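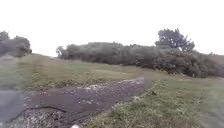

June, Gellthorpe yard, 4:30 pm

First proper run of Curkus outside the shop and I'm still buzzing. Notes before I forget it all.

Changes since last entry: new rear axle brackets (5 mm plate, the old ones had started to bend), Zimance motor drivers swapped in for the pair I cooked, and the wheel code now limits current per side. Iqra rewrote the slope part of the planner over two evenings and it's so much nicer to read now, go look at it.

Route was off the paving, over the gravel strip, then along the edge of the mud with the grass bank and the shrubs beyond. Overcast all afternoon, flat white sky, so no glare to fight. Auto exposure still wants to hang on to the sky and lets the mud go dark. Try metering on the lower half only.

Gravel: fine. Rattly! The battery tray buzzes against the left rail, needs foam.

Mud: great fun. Left side slipped a lot and odometry went off into fantasy land, but the heading from the IMU held up and it got itself back onto the grass without me touching the stick. Total logged by the wheels was 711 m, which is nonsense, I'd guess some 200 m of real driving. Iqra Yousafzai says to stop trusting the wheels at all when the two sides disagree, and I think she's right. Will try a simple threshold first.

Ground classifier: grass and gravel both good. It kept calling the pale stones in the mud "gravel path" and wanting to follow them, ha. We need way more pictures of wet dirt with stones in it, plus the weedy stuff along the edges. I can tag a batch this week if somebody shows me where the label tool lives now.

Drivers peaked at 42 C by the heat sink sensor. Super happy with that, the old ones were too hot to touch by this point.

To do
- foam under battery tray
- slip check, left vs right
- exposure on lower half
- hose out the wheel hubs before the mud sets (me, tonight)
- ask Björklund if the knobbly tires come in our hub size
- charge both packs, the second one went in at half

Logs are on the shop drive under curkus/yard. Next go I want to send it up the bank toward the tall tree and see what Iqra's slope code makes of it. Can't wait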